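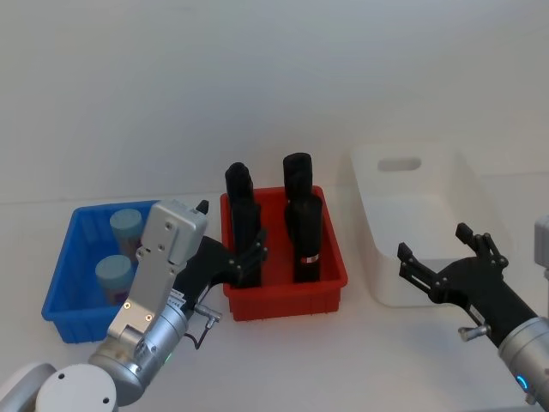 Vue caméra de tête : trois bacs, deux bras, les noirs dans le rouge.

Forum > Apprentissage par démonstration > Collecte et annotation
Sujet : 919 épisodes de tri et une politique qui snobe le bac blanc

pince_sans_rire
Bonjour à tous. Je poste ici après avoir épuisé la patience de mes collègues, qui n'en avaient pas un gros stock.

Le montage : deux bras, deux mains à plusieurs doigts, trois bacs sur table blanche. Bleu à gauche, rouge au centre, blanc à droite et un peu en retrait. Les cylindres noirs sont dans le rouge, les deux pots à couvercle bleu clair dans le bleu. La consigne est donnée en texte, du genre « mets un cylindre noir dans le bac blanc » ou « passe un pot du bleu au rouge ». On téléopère avec des gants, on enregistre les caméras et les positions articulaires, on range dans Tarnatau, on recommence jusqu'à la crampe.

Total après nettoyage : 919 épisodes. Entraînement sans histoire, courbes magnifiques, j'ai failli en imprimer une. Sur le vrai poste, la main gauche va chercher le cylindre, le soulève proprement, puis le repose dans le bac rouge. Délicatement. Avec du style, même. Le blanc, elle ne connaît pas.

J'aimerais des avis sur la collecte plutôt que sur le réseau. Le réseau, tout le monde a déjà un avis dessus, y compris notre stagiaire compta.

moustache_de_fil
Combien d'épisodes finissent dans le blanc ?

pince_sans_rire
Environ la moitié des consignes le visent. En démonstrations gardées, c'est moins. Il faut passer l'objet d'une main à l'autre et l'opérateur le lâche souvent au milieu. Or les lâchers partent à la poubelle.

moustache_de_fil
Donc vous supprimez les épisodes difficiles et vous êtes surpris que le robot fasse les faciles. Je crois qu'on peut fermer le sujet.

pince_sans_rire
Merci, je note « sarcasme » dans les métadonnées. Pour le compte exact : 200 passages vers le blanc sur les 919. Je viens de refaire la requête et je suis moins fier que ce matin.

grand_bac_a_sable
Moustache va un peu vite. Avec 200 bons passages j'ai vu des politiques s'en sortir très correctement sur du transfert entre deux mains. Ce qui me gêne, moi, c'est l'image. Table blanche, mur presque blanc, bac blanc mat. Tu as demandé à un réseau de trouver un yaourt nature dans la neige. Regarde l'intérieur du bac : les parois se fondent dans le mur. Heureusement qu'il y a la découpe de la poignée, au fond, pour comprendre que c'est un bac.

Colle un tapis gris sous l'ensemble et refais 20 épisodes, tu verras tout de suite si ça bouge.

pince_sans_rire
Le fond uni figure au cahier des charges. On nous a vendu ça comme « la condition neutre ».

grand_bac_a_sable
Neutre pour qui ? Pour la politique c'est la condition difficile, déguisée en catalogue de salle de bains.

oeil_du_poignet
Pas d'accord avec le tapis. Si on change le fond pour que ça marche, on aura un robot qui marche sur tapis gris. Et au premier client avec une paillasse blanche on revient pleurer sur ce même fil. Il faut garder le blanc ET ajouter d'autres fonds. Chez nous on tourne avec plusieurs nappes, dont une à cerises, laissée là par une équipe précédente. C'est hideux et c'est notre meilleure augmentation de données.

grand_bac_a_sable
J'ai parlé d'un test, pas d'une religion. 20 épisodes.

oeil_du_poignet
20 épisodes ne te diront rien du tout, sinon que l'opérateur était en forme.

grand_bac_a_sable
Ils me diront si l'effet est énorme. S'il est petit, je m'en fiche, ce n'est pas lui qui fait reposer le cylindre dans le rouge.

docteur_gant
Une question bête de quelqu'un qui passe ses journées dans les gants : d'où partent les bras ? Sur la photo, la main gauche est déjà au bord du bac rouge, les doigts tournés vers le cylindre de devant, et la droite attend grande ouverte près du bac blanc. Si c'est votre pose de départ, toutes vos démos racontent la même histoire.

pince_sans_rire
Début d'épisode ou pas loin, oui. Les opérateurs aiment bien se préparer avant d'appuyer sur la pédale.

docteur_gant
Voilà, pour moi le coupable est là en bonne partie. L'opérateur lit la consigne, place ses mains, puis appuie. La décision intéressante (quel bac, quel bras) a été prise avant l'enregistrement. Le réseau n'a jamais vu quelqu'un choisir. Il a vu des gens finir.

On a eu exactement ça à Dridton. Pose de repos imposée pour les deux bras, pédale verrouillée tant que la consigne n'est pas affichée, et seulement ensuite on bouge. Les opérateurs ont râlé pendant tout le mois de mai. Moi aussi, j'étais l'un d'eux.

moustache_de_fil
Je confirme pour la pose de repos, et j'ajouterais de la bouger un peu à chaque épisode, sinon vous remplacez une manie par une autre.

docteur_gant
Oui, mais petit. Quand le bras part de n'importe où, les gants se recalent mal et on perd la moitié de la session à secouer les poignets comme un chef d'orchestre congédié.

furtuna_utilisateur_degoute
Vous enregistrez avec quoi ? Si c'est l'enregistreur Furtună, vérifiez la synchro entre les deux mains. Chez nous la droite arrivait en retard sur la gauche. Sur un transfert, ça donne une main qui ouvre les doigts et l'autre qui les referme après, tranquillement, une fois le cylindre par terre.

pince_sans_rire
C'est Furtună, hélas. Retard de combien ?

furtuna_utilisateur_degoute
Jusqu'à 400 ms dans les mauvais jours. Il y a un correctif, livré avec une doc d'une page dont la moitié est le logo. Le plus simple pour vérifier : les deux mains se touchent du bout des doigts, vous regardez la vidéo, vous regardez les courbes. Si les mains se saluent à des moments différents, vous avez gagné.

oeil_du_poignet
Ça n'expliquerait pas qu'il repose l'objet dans le rouge, par contre. Il ne va même pas jusqu'au transfert.

furtuna_utilisateur_degoute
Non. Mais ça expliquerait pourquoi les opérateurs lâchent autant, si le retour visuel passe par le même tuyau. Donc pourquoi il manque des démos vers le blanc. Je ne suis pas venu seulement pour me plaindre (un peu quand même).

caisse_a_savon
Je relance sur les échecs, personne ne les a défendus. Pourquoi les jeter ? Un lâcher suivi d'un rattrapage, c'est de l'or. Gardez au moins ceux où l'opérateur récupère le cylindre.

moustache_de_fil
À condition de les étiqueter. J'ai hérité d'un jeu Candbridge où tout était mélangé sans étiquette. Le robot avait appris à faire tomber l'objet, puis à le ramasser. À chaque fois. Il devait penser que c'était la procédure.

caisse_a_savon
Et alors, la tâche était faite ?

moustache_de_fil
La tâche était faite, oui. Le client a demandé s'il était possible d'avoir la version sans la chute.

caisse_a_savon
Coupez l'épisode au moment du lâcher et gardez la suite comme démo à part entière. Pas de chute apprise, que du rattrapage. Je ne vois toujours pas l'intérêt de mettre ça à la corbeille.

docteur_gant
L'intérêt, c'est que quelqu'un doit marquer le moment du lâcher à la main, et que ce quelqu'un porte des gants.

pince_sans_rire
Je récapitule, avant que ça parte sur les nappes :
- pose de repos commune, consigne après, pédale ensuite
- test de synchro doigts contre doigts
- rattrapages gardés et étiquetés
- tapis gris sur un petit lot, pour la paix des ménages
- rééquilibrer vers le blanc

Autre chose qui me travaille. Dans le bac rouge, un des cylindres noirs, devant à droite, a une bande rouge et blanche en bas. Les consignes disent juste « un cylindre noir ». Les opérateurs évitent celui-là, je m'en suis aperçu en revoyant les vidéos. Ils prennent presque toujours celui de devant à gauche.

grand_bac_a_sable
Parce que c'est le plus près de la main gauche. L'étiquette n'y est sans doute pour rien.

oeil_du_poignet
Ou parce qu'avec « cylindre noir » on prend le plus noir. Tirez au sort lequel prendre et affichez-le à l'opérateur. Et mélangez le bac entre deux épisodes, par pitié.

grand_bac_a_sable
Mélanger entre chaque épisode, tu divises la cadence par deux.

oeil_du_poignet
Et tu as des données au lieu d'une collection de la même vidéo.

grand_bac_a_sable
On voit que ce n'est pas toi qui paies les opérateurs.

docteur_gant
On peut faire les deux : consigne inverse à l'épisode suivant. Tu mets dans le blanc, puis tu sors du blanc et tu poses ailleurs dans le rouge. Le bac se mélange tout seul et le blanc n'est plus vide à chaque début. Parce que s'il est toujours vide au départ, vous avez aussi ce problème-là, cadeau.

pince_sans_rire
Il est toujours vide au départ.

docteur_gant
Je m'en doutais un peu.

pince_sans_rire
Premier retour. Test des doigts fait : la main droite salue après la gauche, nettement. J'installe le correctif. J'ai relu la doc, le logo est réussi.

Pour la pose de repos, deux opérateurs sur trois sont contre, le troisième n'a pas encore lu le message. On repart sur un lot de 200 avec aller-retour rouge/blanc et départ au repos. Je reviens avec les chiffres, ou avec une nappe à cerises.

oeil_du_poignet
Je peux t'envoyer la référence.

caisse_a_savon
Et les rattrapages, vous les gardez ou pas finalement ?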